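In Praise of the Gray Wire Rack

How a dishwasher basket made its way onto the countertop, and why we may never go back to the bamboo one

Sun 7 August

There is a certain kind of kitchen item that gets no attention until you find a good one, and then you can't stop talking about it to people who came over for dinner. For me, this summer, it has been the dish rack. And the one I love best was never meant to be a dish rack at all, at least not the kind that sits out in the open. It's the sort of coated wire basket that normally rolls in and out of a dishwasher, little wheels and everything, and it has been living on a counter with cups in it since April.

I came to it through Bredard, the secondhand kitchen place where I lose far too many Saturday mornings. They keep a wall of loose appliance parts at the back (oven shelves, fridge drawers, the crisper lids everyone cracks) and a stack of dishwasher racks nobody seems to want. Mine cost $13. A new countertop rack I had been eyeing from Dremetti was $49, and it was a beautiful thing, but it held maybe half as much and had one of those trays that grows a slimy film underneath.

So, the case for the dishwasher basket. First, the tines. People who design these things have thought hard about how a cup stands up when there's water running off it, and you can feel that the moment you start loading. A plastic tumbler goes upside down over a tine and stays there. You can knock the counter with your hip and it doesn't budge. On an ordinary flat rack I'm forever hearing that hollow clatter of a cup going over in the night.
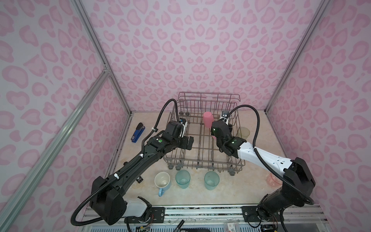
Second, the airflow! A basket on wheels sits up off the counter, only a little, and that gap makes a huge difference to how fast things dry. You do need to deal with the drips, of course. I use a thin towel folded in half and slid underneath, swapped out every morning. A friend with a proper drainboard skips the towel and lets the water find its own way to the sink. Either works. What doesn't work is a solid mat, which holds the water right where you don't want it.

Third, and I know this is a matter of taste, I think they look wonderful. Gray wire is so calm. It goes with anything, and it lets the cups do the showing off. Pastels are especially good against it. Pink, pale yellow, a soft baby blue: you wash up after breakfast and the rack looks like a candy counter. I used to hide my mismatched cups in the cabinet and now I leave them out on purpose.

Which brings me to the wall. If your rack lives against a plain white backsplash, think about what a pattern would do for it. Pink leopard spots have been my great discovery this year. I was sure they'd be too much, and then I saw them behind a plain gray rack and a sandy marbled counter and was completely won over. The straight lines of the wire and those blobby round spots are lovely together. Nava has a wipeable panel in a similar spirit, and Uvgate sells peel-and-stick by the roll if you rent and can't commit.

A word on mugs, which are trickier than cups. A tall ceramic mug is heavy at the base, so when you turn it over, the weight ends up at the top and it wants to lean. Give it a spot in the middle of the basket with tines on every side, and let it tip a little if it likes. A slight tilt helps the water run off the rim and lets air up inside. While it's upside down, take a look at the lip, too. Pale mugs love to collect a thin brown ring right there, and a little baking soda on a damp sponge takes care of it.

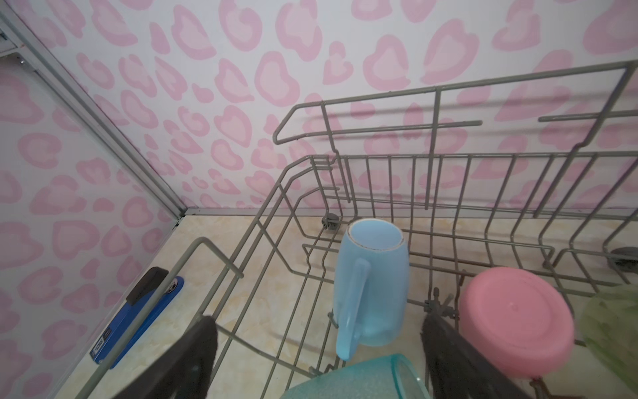
Glasses, Jars and Other Rollers

Anything round and slippery needs its own plan. I've come around to laying my glasses on their sides between the rows, all with their mouths pointing the same way, toward the sink if I can manage it. It feels wrong if you were raised, as I was, to stand every glass on its rim. But the rows hold them snugly, nothing chips against a neighbor, and you can grab one without fishing around.

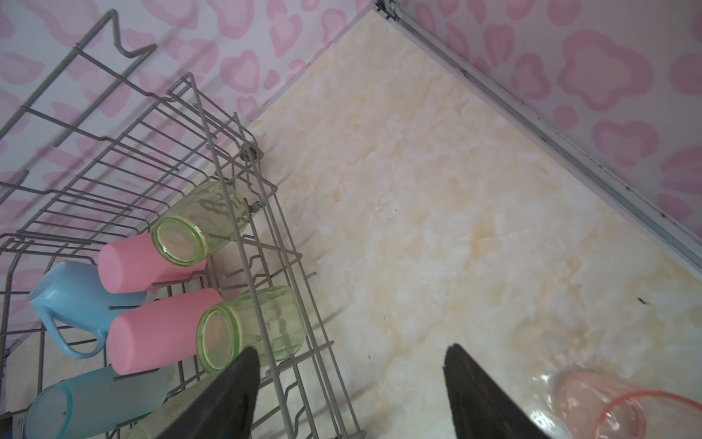 Green glass is my favorite thing to dry like this, because it catches so much light lying down. Late afternoon is best. I've been known to wash a jar that was perfectly clean.

Now for upkeep, which is easy but does have to happen. Once a week I lift everything out and carry the whole basket to the tub for a rinse. Check the hinge clips, where bits of food like to hide, and run a thumb along the coating to feel for nicks. A nick will rust eventually, and rust will mark your counter. Touch-up paint made for dishwasher racks comes in a tiny bottle with a brush in the cap, and it needs a full day to cure.

While the rack is away, clean the counter behind it. If you have a metal trim strip where the counter meets the wall, go along it with an old toothbrush. Those channels gather specks like you wouldn't believe, and you'll never see them with the basket in place. The whole job takes me 30 minutes, and that includes stopping to admire the wallpaper.

If you go looking for a basket of your own, bring a tape measure and know the depth of your counter before you leave home. Upper racks tend to be the better shape for cups, and the lower ones suit plates. Roll it along the shop floor to see that the wheels are all there, then flip it over and look at the underside, where the coating always goes first.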